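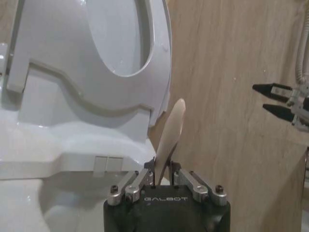
**Water bill jumped and I can't find a leak anywhere**

Posted in Home & Plumbing by **mapleporch**, Mar 11, 2025

Hello all, and thank you in advance for reading, because I tend to go on a bit. We moved into a 1960s ranch on the edge of Jomberg in December, and it's just the two of us plus an elderly beagle. Our first full water bill said 342 gallons for the billing week they sample, which seemed fine to me. The newest one says 877! We haven't changed a thing. No garden hose, no houseguests, same dishwasher.

I've looked under every sink with a flashlight and felt along the pipes in the crawl space (never again, I'm too old for that), and everything is dry. My neighbor thinks the meter is bad. The water office says they can test it, but there's a fee of $60 if it checks out okay. Should I pay for the test, or is there something I've missed?

---

**tundska_dave**

Meter's probably fine. Check your toilets.

---

**oldhouse_lorna**

Welcome to the neighborhood, and good for you for going into that crawl space! I'd hold off on the meter test for now. We had nearly the same thing at our last place over in Clestov, and I spent a whole month blaming the water company before I learned that a toilet can leak straight down the drain without ever leaving a drop on the floor.

Take the lid off the tank and put in ten drops or so of food coloring – blue or red shows up nicely. Then leave it alone for half an hour. No flushing! If color turns up in the bowl, the flapper isn't sealing, and a new one is cheap and goes on with your bare hands once you've shut off the water and flushed the tank down. Take the old one along to the store, there are more sizes than you'd think.

While the lid is off, look at the water level too. If it's running over into the tall tube in the middle, the float is set too high. And check the chain. Mine was so long that it got caught under the flapper every third flush or so, which drove my husband up the wall.

If the dye test comes out clean in every bathroom, turn off everything in the house, write down the meter reading, and look again in an hour or two. Numbers still moving means water is going somewhere, and then I'd start thinking about the line out to the street.

---

**pipsqueak77**

Second the food coloring. Ours was wasting over 1,000 gallons before we caught it and you could barely hear it. Also if you have a water softener look at that, my sister's got stuck and ran all night. I got my flapper at Arsenault Hardware but any place has them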